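Zirkik – an arm for small bench chores, built in a shared workshop

README for the build files and the recordings

Zirkik is what we call the arm, the table it works over and the pile of scripts that holds the two together. Glória Brandão started it as a way to learn motion control, I (Gleice Sampaio) came in for the software, and by now it has eaten most of our free evenings and we love it. The goal is modest and, we think, very fun: an arm that can do small fiddly jobs on a bench full of real stuff. Glassware, clamps, stands, cups, racks. Things with thin edges and shiny sides, the sort of things that make depth readings go wild.

This README covers the parts, the setup, how the recordings are organized, and what we know is still wrong. If you only want the recordings, skip to "What is in the data".

Status

Working, and changing all the time. The motion code is stable enough to leave alone for an evening. The calibration code got rewritten in January and is so much nicer now! The grasp planner is the youngest part and you should expect it to change under you. If you build on it, pin a version.

What is in the repository

motion/ – the controller, the speed limits and the soft stops
calib/ – table plane fitting and the hand-to-table transform
grasp/ – the planner, plus hand-tuned grasps for thin parts
parts/ – drawings for the mounts and the finger pads
record/ – the recording script and the checker
notes/ – our bench notebook, typed up, spelling mistakes included

The names are a little uneven. We have two house styles in one project because Glória names everything by what it touches and I name everything by what it does. The grasp folder also contains Cao, our replay tool. It takes a recorded session and plays it back at any speed, with the planned path drawn over the real one. It began as a debugging script and grew buttons. If you try one thing from this project, try Cao, it's a joy to scrub back and forth through a grasp and see the exact moment the plan and the arm part ways.

Setting up

You need a table that doesn't rock. We lost two whole weekends to a short table leg, and every bit of that time went into "fixing" code that was fine. Shim the legs first.

1. Bolt the arm down and check that it can't tip at full reach.
2. Cover the table with a plain cloth in one solid color. Matte is better than shiny.
3. Plug in the controller and let it sit for 15 minutes before you calibrate. Our joints drift a bit until they have warmed up.
4. Run the plane fit in calib/. It wants 13 touch points, spread as widely as you can reach.
5. Run the transform step and save the result under today's session name.
6. Test with the gripper well above the table. Then lower it.

If the plane fit reports an error above 8 mm, don't go on. Look for a fold in the cloth under one of the touch points (that has been the cause nearly every time for us), smooth it out and touch that point again.

Speed limits are in motion/limits. The defaults are slow. Please leave them slow until you've done at least one full session with your hand near the stop button. Glória keeps her own faster profile in a separate file and it is not in the repository, on purpose.

The finger pads

The pads deserve their own section, they made the biggest difference of anything we tried. The first set was bare hard plastic and everything slid. The second set was so soft that the fingers sank into it and the width reading meant nothing. The current drawing, Leresier, has a firm core with a thin soft skin. It holds a smooth rod well and it also lets go cleanly, which matters just as much when you're trying to set down something light without dragging it along.

Print the core with the layers running across the finger. The skin is glued on. Give the glue a full night – we were impatient once and left a pad behind on a clamp.

What is in the data

The recordings are grouped into one set, Clallico, with over 200 sessions. A session is one attempt at one chore, from the first motion command to the stop. Each has joint positions, gripper width, the commands that were sent, a picture stream from a fixed viewpoint and a short text note typed by whoever was at the keyboard. Some of the notes are careful. Some of them say "hmm".

Failed attempts are kept. We mark them in the session note and leave the rest untouched, and they are often the better thing to study. Sessions where we stopped the arm by hand carry a separate mark so that you can leave them out if you're looking at the planner alone.

We haven't tuned the lighting between sessions. If you train anything on the pictures, split by evening and not by session, or your test scores will look much better than they should.

Working around glassware 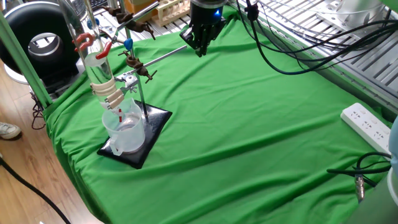
Glass is the chore family we're most excited about at the moment, and it's where the planner has the most to learn. A ring stand is a great teacher: it is mostly thin metal and empty space, and every part that sticks out is something to bump into on the way to something else. With the gripper pointing straight down just past the end of the long horizontal rod, the rod, the thumbscrews on the clamp holders and the tall glass tube all have to go into the keep-out list before any sideways move. The clear beaker on the base plate gets its own entry too, with the handle included. We enter these volumes by hand, with generous margins, and it takes a while. Cao draws them as boxes, so check them there before you send a single command. If a box looks too big, leave it that way for the first run.

The base plate is a separate headache. Gloss black gives poor depth returns, and the plane fit will happily decide that the plate is a hole in the table. Mask it out. There's a mask option in calib/ that takes four corners and a height.

Cable routing also belongs in your checks. Before each session, move the arm by hand through its widest sweep and watch every cable along the way. Anything that goes tight at any point needs more slack or another route.

Known problems

The transform drifts over a long evening. Redo it after a break.
Clear objects are often missed completely by the depth step. For those we still type in the position.
Cao leaks memory when you replay several sessions in a row. Restart it.
The recording script does not warn you when the disk is full. Sorry! It's next on the list.
Gripper width reads slightly high with new pads until they have been squeezed a few times.

Contributing

Yes please. Pad shapes, mounts for other tables, better masks for shiny surfaces, all welcome. For changes to motion/, send the log of a full slow run together with your patch and expect Glória to ask questions about it. For everything else, a short note on what you changed and what you tried it on is plenty. Open a ticket first if it's a big one, and we'll usually answer the same evening.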